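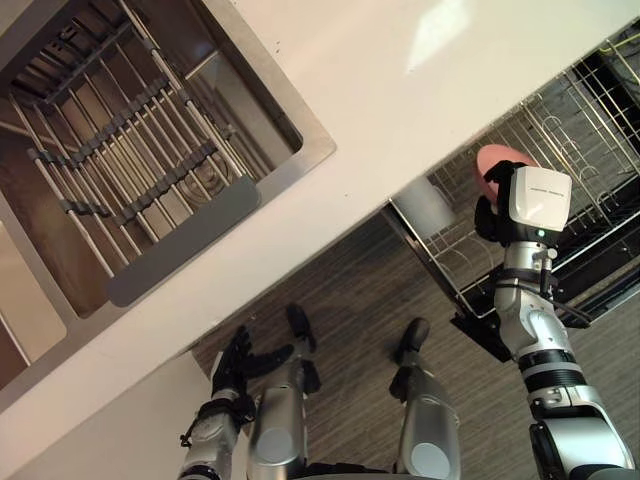
Workshop notebook, Gonthorpe glazing studio
June — entered by Eduardo Carvalho

The second series of ash glaze tests was sieved and applied this morning, following the recipe sheet received from Stakia. Fourteen tiles were prepared from the Surel stoneware body and bisque fired to 1,000 degrees Celsius before glazing. The washed ash passed a 60 mesh screen with little residue, although the unwashed ash required two passes and a stiff brush. Between dipping and loading, the tiles need a surface that lets air reach the underside, and a roll-up rack of parallel metal rods, laid across a sink basin, serves well for tiles of this width. Smaller pieces tip between the rods and should be kept on the plaster bats.

Application was by single dip, three seconds, except tiles 9 to 12, which received a second coat over the upper half. Tile 11 shows crawling at the overlap. It will be fired regardless, on a waste shelf, as a record of the fault.

The kiln log stands at 2,755 hours on the present elements. The lower bank is slow above red heat, and the last two firings finished late. Esteves has been asked to quote for replacements. Until these are fitted, cone packs are to be placed on the bottom shelf as well as the middle — the controller reading alone is not to be relied upon.

To do: label the remaining ash by source; repeat tile 6 with less clay in the batch; return the borrowed balance.

Search entries Go

Gonthorpe Studio Notebooks | Contact the workshop office | Back to top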